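Why Your Dishwasher Leaves a White Film on Glasses, and How to Remove It

By Éabha Hegarty

A dishwasher saves a lot of time, but many owners have the same complaint. The glasses come out cloudy, the plastic cups feel chalky, and the black handles of the knives look as if somebody put flour on them. I had this problem for almost a year with my Gondard machine, and I tried many things before it was solved.

First find out what the film is

There are two kinds of cloudiness. The first is a mineral deposit from hard water. The second is etching, when the surface of the glass is damaged, and this one cannot be repaired.

To know which one you have, put a little white vinegar on a soft cloth and rub one glass for a minute. If the spot becomes clear, it is mineral and you can continue reading. If nothing changes, the glass is probably etched. In this case use less detergent and a cooler program for your other glasses, so they will stay nice for longer.

Check the salt and the setting

Many dishwashers have a salt container in the bottom, under the lower rack. Not every model has it, so look in your manual. Use only dishwasher salt. Table salt contains additives that can block the softener.

Filling the salt is only half of the work. The machine must also know how hard your water is. My machine was set for soft water from the factory and I never changed it. Your water company can tell you the hardness, or you can buy test strips. The first time you fill the container, you pour in water also, then the salt. Wipe away the grains around the opening and start a program right away, without dishes.

Clean the filter

Turn the filter to the left and lift it out. Wash it under warm water with an old toothbrush and a drop of dish soap. Do not use a wire brush, the fine mesh can tear. When you put it back, turn until it stops – a loose filter lets food go to the pump, and this repair is expensive.

Plastic things

Plastic shows the film more than glass, and it also stays wet after the program. Put it always in the upper rack, away from the heating element. Small light pieces can jump around and fall down, so I close them in a mesh laundry bag. For toy food and small trays I prefer the sink, with lukewarm water and a soft sponge.

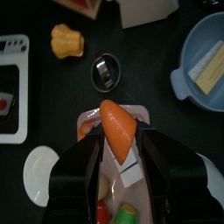

A toy carrot and a pale pink tray.

Rinse aid

Set the dispenser in the middle position and wait for a few washes before you change it. If you see drops that dried on the glass, go one step up. If you see blue or rainbow stripes, go one step down.

A vinegar wash

Place a cup of white vinegar upright in the upper rack of the empty machine and run a hot program. I do this in April and again before winter. Do it not too often, the rubber seals do not like acid. Never mix vinegar with bleach or with a cleaner that contains bleach.

If the film comes back after two weeks, check the salt setting again, and look if the spray arms turn freely. A tall pan in the lower rack can block them. The small holes in the arms can be opened with a wooden toothpick.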